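The bank on the corner wants a word

I have been with the same bank since I was nineteen, which is a long time to be with anybody. It was called Hurkudel Savings back then, and it had a brass rail along the counter and a bowl of those strawberry candies with the soft middles. My mother took me in to open the account. I put in 80 dollars from a summer of mowing lawns, and the woman at the window stamped a little blue book and slid it back to me as if I'd bought a house.

Last month I got a letter, a real paper one, telling me that Hurkudel is being folded into Primero and that my branch will close for good in December. My accounts will "transition seamlessly." I read that sentence twice at the kitchen table and then went and found my reading glasses and read it again, in case there was something smaller underneath it. There was. There usually is.

The small print said that the checking account I've had all these years doesn't exist at Primero, and that I'd be moved to the nearest match, which they call Marchal Checking. Marchal Checking is free if you keep 2501 dollars in it at all times. Now, I don't know who sat in a room and added that last dollar, but I would love to have been there (I'd have brought a cake). If you drop below it, even for one afternoon, it's 25 dollars for the month.

I do all right. I can keep that much in there most months, if the car behaves. But I thought of myself at twenty-six, with two jobs and a baby, when I used to know to the penny what was in that account because I had to. A fee like that would have been our groceries for the better part of a week. And the people who have the least sitting in checking are the very ones who'd be paying it, month after month, for the privilege of not having more. I know this is hardly a new complaint. My father made it about the phone company and the gas company and the bank too, usually during supper. I used to roll my eyes at him and now here I am doing it in my own kitchen, with nobody but the dog to roll theirs.

So on Wednesday I went in, while there's still an in to go to. I wanted to ask three things: what happens to my automatic payments, whether the safe deposit box moves or I do, and whether there was any account at the new place without the minimum.

There were two windows open out of five, and I waited behind a man with a coffee can full of quarters, which made me happy for reasons I can't quite explain. The teller was very kind. She was also, I could tell, reading the same letter I was. On the payments, she thought they would carry over but suggested I check each one myself the week after the switch, because the routing number changes and the old one only works for a while. How long a while she didn't know. On the box, I have to come and empty it. The other branch is across the river and its boxes are all taken. 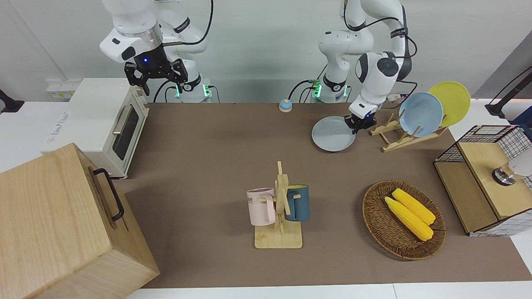
On the third question she lowered her voice a bit, as if we were in church, and told me there is a basic account, no minimum, no monthly fee. It isn't in the letter and it isn't on the front page of the website either. I went looking when I got home and it took me a good long while, and I found it under a heading I'd never have clicked on in my life. You have to ask for it by name. So if you're a Hurkudel customer and you got the same letter, please ask! Ask for the basic account. You don't get paper checks with it, and that's a nuisance if you have a piano teacher or a church or a plumber of a certain age, but you can buy cashier's checks, and the math still comes out better for a lot of folks.

I did think about leaving altogether. My sister swears by Loltell, the credit union out by the fairgrounds, and she has been trying to get me over there for years with the patience of a missionary. I drove out on the way home to have a look. It's a plain little building with good parking. They wanted a five dollar deposit to join, and the young man at the desk walked me through the whole fee sheet, one page, front side only. I liked him. I liked the one page even more. Their loan rates I couldn't judge, and I'm not borrowing, so I didn't try.

What stops me, if I'm being straight with you, is the pile of small things tied to the old account. The water bill, the car insurance, the pension, the forty little subscriptions I ought to have canceled in any case. I sat down with a pencil to write them all out and got tired halfway down the page and made a sandwich. I suspect the banks know all about that sandwich.

Anyway, I emptied the box before I left that day. The deed, my grandmother's ring, some savings bonds that I think are worth 110 dollars now, and, at the very bottom, the little blue book. The last stamp in it is from the spring I got married. I've put it in the drawer with the takeout menus until I think of somewhere better.

I'm going to give it until the end of the month and then decide. If any of you have moved from one place to another lately and have a good way of catching all the automatic payments, leave me a comment. I read every one, even if it takes me a few days to answer.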